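4.2 Comparison of the two finger designs on the dish rack task

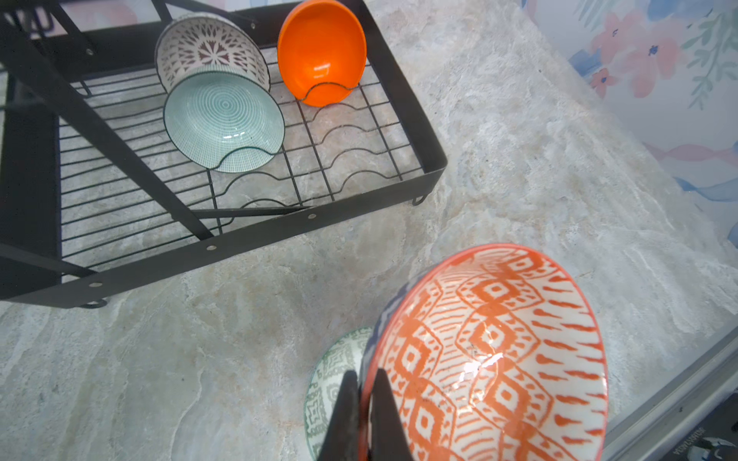

Figure 3. Wrist camera view during the dish rack task. The gripper holds a bowl with an orange pattern; three bowls stand in the rack and one more is on the countertop.

In the second experiment we wanted to know if the results from the flat table carry over to a task where the object must go into a narrow place. We kept the same arm, the same wrist camera and the same controller as in Section 4.1, and changed only the fingers. The first pair is the Sorkier finger, which is stiff and has a thin rubber layer at the tip. The second pair is the Tănase finger, which bends slightly under load. Both are mounted on the Skason gripper body with the same two screws, so the change takes only a short time and the camera does not have to be removed.

The task is to take one bowl by the rim, bring it over the rack and lower it into a free slot between the wire dividers. A trial is counted as successful when the bowl stays in the slot after the fingers open and no other bowl has been moved out of its slot. We did not count it as a failure when the bowl touched a divider on the way down, because with wavy dividers of this type some contact is very hard to avoid.

Bowls were chosen because they are more difficult than plates for both finger designs. The rim is curved, the wall becomes steeper near the rim, and the center of mass is far from the contact point. When the bowl is lifted by one side, it tends to rotate between the fingers. A second difficulty is visual. Glossy surfaces give strong reflections, and in Figure 3 a glare spot is visible close to the center of the held bowl. The rim detector works on color edges, and a strong pattern on the inside can produce edges which are sharper than the rim itself. For this reason we included both plain and patterned bowls in the set.

Each finger pair was tested in 59 trials. The order of the bowls was random, but it was the same for both pairs. The closing force was fixed before the experiment and was not adjusted for single bowls. We are aware that a skilled operator would adjust it, and that the stiff fingers would probably profit more from this.

The most frequent problem with the Sorkier fingers was rotation of the bowl during the lift. The contact area is small, and once the rotation begins the controller has no signal to stop it. With the Tănase fingers this type of error was less common, but another one appeared: the fingers are wider at the base, and in the last part of the lowering they sometimes pushed against a neighboring bowl. In 18 trials with these fingers such a contact was recorded — most of them without any consequence for the result. We think a narrower base would remove a large part of these contacts, although we have not built it yet.

The camera position also had a clear influence. Because the camera looks along the fingers, the held bowl hides much of the slot when it is tilted toward the lens. The controller must then rely on the slot position which was estimated before the lift. We tried to wait for up to 2000 ms above the rack and collect more images, but this helped only when the bowl was small. A second camera at the side would be the simple solution; we left it out on purpose, as the Skukerport setup is meant to work with the wrist camera alone.

The trials were labeled by Aleksandra Urbańczyk, who did not know which finger pair was used when she judged the final position of the bowl. For this judgment she received only images taken after the gripper had moved away. Trials where the slot was not fully visible in these images were repeated on the following Monday under the same light. The repeated trials are included in the totals for each finger pair, and their effect on the ranking of the two designs is discussed in Section 4.3.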